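Home | Work With Us | Open Calls | Safety Notes | Contact

Wanted: people who doubt our explanation

Ornby is looking for 3 outside reviewers to go over a fault we have already been told is fixed. Pay is $700 per reviewer. The work can be done in the evenings, apart from one visit to our Gemia workshop in December.

The fault concerns a two-arm bench cell that opens and handles equipment cases. During a long run of 2508 cycles, one gripper closed when it had been told to hold still. It happened again later in the run, at cycle 739 after a restart. No one was hurt. The supplier, Odoi, sent a software update and a one-page letter blaming "a transient communication event." We have read the letter many times and still don't know what it says.
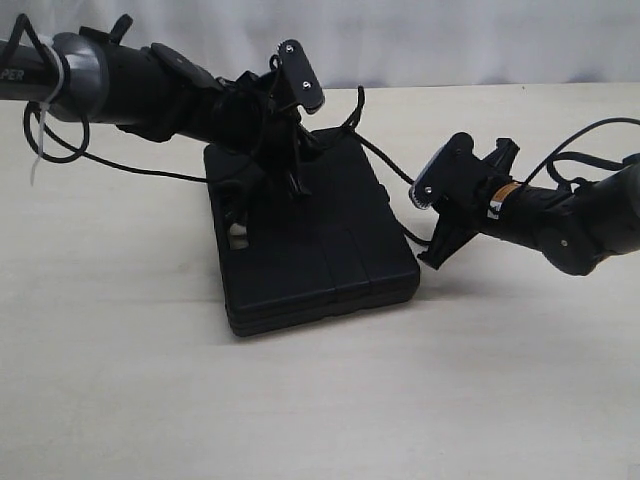 Both arms at the case, bench cell, Gemia workshop.

The update may well have cured it. The cell has behaved since, but it also behaved for long stretches before, so we don't put much weight on that. Our own people are split between a bad cable, a bad command and a bad restart procedure, and each camp likes its own theory a little too much.

You would read the logs, watch the cell run from behind the guard, talk to the operators and write up what you think happened. "I can't tell from this" is an acceptable finding if you say what is missing. You will not be asked to sign off on anything.

We want people who have repaired, wired or programmed machines that move. A degree is fine. So is a career spent on a factory floor. Please don't apply if you have worked for Odoi or sold their products. Familiarity with the Ilalell controller helps, though the manual is poor and we can't promise you'll enjoy it.

To apply, send Omid Jalali one page on a fault you looked into where the first explanation was wrong. Skip the cover letter. Applications that use the word "seamless" will be read last.

Last updated: December 10, 2022

Contact: Omid Jalali, Open Calls | © 2022 Ornby | Back to top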